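Category: Working papers / Politics and public security / Draft sections

4. What the wire copy did in the first hours

4.1 Corpus and sorting

We collected 3,519 news items on the Madonbridge mayoral shooting, all published within two days of the first alert. Sources were agency feeds, the three local outlets and whatever the Astum regional broadcaster put on its site. Duplicates were kept if the headline had been changed, dropped if not. Radio was left out, mostly for lack of transcripts, and that is a real gap as Madonbridge gets a lot of its news by radio. More on this in section 6.

Each item was coded for three things. Who is named as being in charge of the city. Who is given as the source for that. Whether the item says the claim is disputed. Two coders, same sheet, disagreements talked through. Agreement was good on the first two and poor on the third, where "disputed" turned out to mean differnt things to different people. A line like "the deputy mayor, who says he has taken over" was read as neutral by one coder and as doubtful by the other. We went back and split the category into open dispute (a rival is named) and soft doubt (verb choice only).

4.2 Who was said to be in charge

The charter of Madonbridge gives the office to the council president if the mayor dies. The deputy mayor had been dismissed the week before, but his replacement had not been sworn in. So two people with some sort of claim, and a police commander who made the first public statement and was taken by several outlets to be speaking for the city.

Early items follow whoever spoke first. Of the first 100 items in the corpus, 54 name the deputy mayor as acting head and give no other name. The council president hardly shows up before the second morning. When he does it is nearly always lower down, in a background paragraph, after the curfew details and the airport closure.

Nothing in the charter changed overnight. What changed was that the council met and its statement went out on the agency feed. Local outlets had reported the charter rule hours earlier but the national desks did not pick it up. We read this as a supply problem more than a bias problem: desks used what was on the feed, in the order it came. The Margaritis study of provincial successions found much the same with a slower news cycle, though its sample was print only and we would not lean on it too hard.

4.3 File photos and their captions

Captions were coded seperately. They travel further than the stories do. A caption written in the first hour was often still attached days later, sometimes under a story that contradicted it. We found 172 items where the caption and the body text name different people as acting mayor. In most of these the picture itself was an old file photo of the dead mayor at a podium or shaking hands, with the news folded into the caption after a dash.

Two patterns worth noting. First, captions almost never carry soft doubt. "Says he is in charge" in the body becomes "is in charge" under the photo. Space is part of it, house style is part of it. Second, corrections to the story did not reach the caption unless the picture was swapped as well. Editors we asked put this down to the photo desk and text desk using seperate systems. Could be. We did not test it.

Both matter for readers who only see the picture and the line under it, likely a large share on phones, but our data has nothing on readership so leave it there.

4.4 Limits of the caption coding

Coders saw captions with the photo attached. This may have pulled them toward the caption's own reading. A blind second pass on text alone is under way, results not in yet. Items from the Vernus syndicate came without captions for part of the period and are counted as missing, not as agreeing.

Figure 4. Marble countertop with a wooden bowl, an open pink box and a cutting board holding a red soda can; two robot arms (rendered).
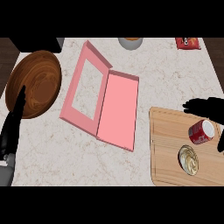 4.5 Statements by the police commander

Short section, as the material is thin. The commander spoke on the first night and again after the council met. The first statement names no successor at all. It says order is being kept and asks people to stay home. Even so a fair number of items treat it as support for the deputy mayor, seemingly on the strength of the two men having stood together at the same microphone.

The second statement refers to "the acting mayor" with no name. By then both camps were using the title. Items coded after this point split almost by outlet, each one filling in the name it had been using since the night before. We come back to this in section 5 with the full timeline.

Comments (4)

rivergum: Good to see captions treated as their own thing. Did you look at captions translated from the Astum feed? The verbs get flattened there too.

paperclip_h: 4.2 says supply problem, not bias, but the choice of which feed to watch is a choice. Would like a sentence on that.

J.: Typo in 4.1 and two in 4.3. Otherwise reads fine, looking forward to the timeline.

rivergum: Also please publish the coding sheet. The split between open dispute and soft doubt would be handy for our election work.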